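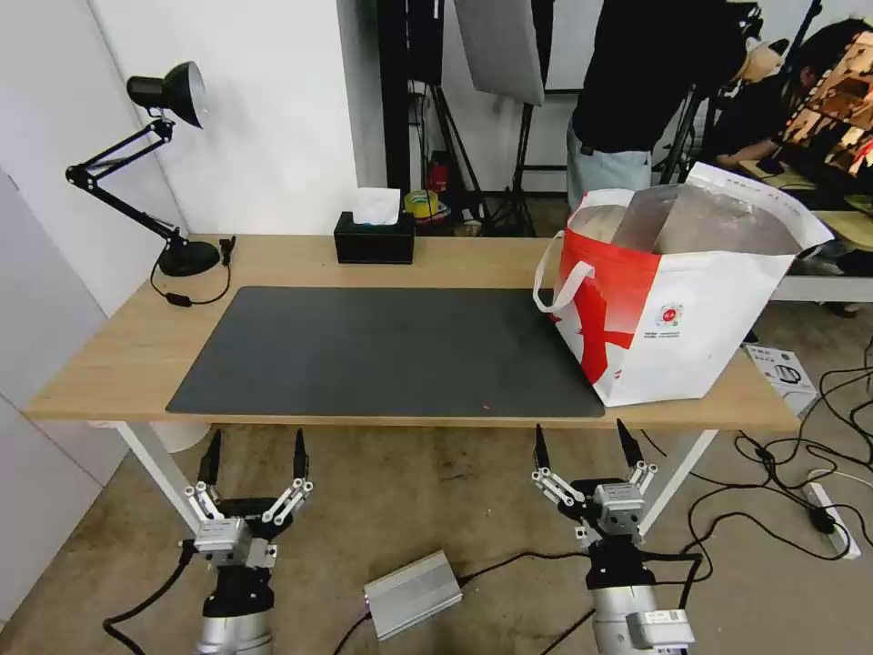
Has anyone wired a rental so the desk isn't stuck by the one outlet? Ours is a 1950s place with a single duplex per room, and the landlord quoted 440 dollars to add one. The desk lamp has a thin black cord with a switch in it, and I don't want that on a cheap extension. Is 440 fair?

Posted by Lotte Lambrechts, October

stollis6: Fair for plaster walls. I paid 691 for two in the same kind of house.

Evaristo B.: Disagree. It's his building, so he should pay. Ask for it in writing before you renew.

stollis6: He doesn't have to pay if the place met code when it was built. Depends on the state. 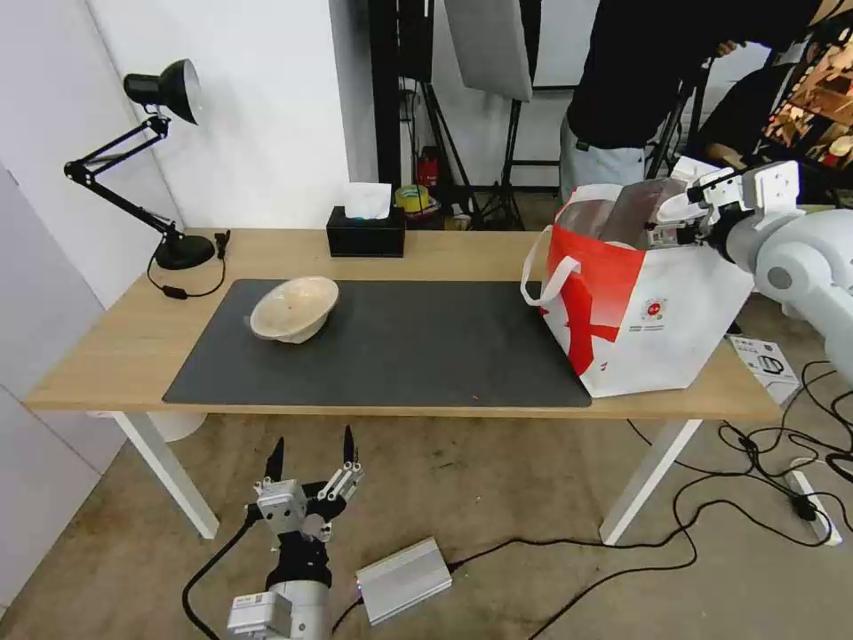
Lotte Lambrechts: I asked and he said no. Renewal is in spring, so I could wait. The lamp sits at the back left corner, and that's the side I want the outlet on – the shopping bag end can stay as it is.

Mirjam Prins: Then use surface raceway. It screws to the baseboard and comes off when you move. Get permission first.

Evaristo B.: Raceway is ugly and you still lose the deposit over the holes. I'd wait.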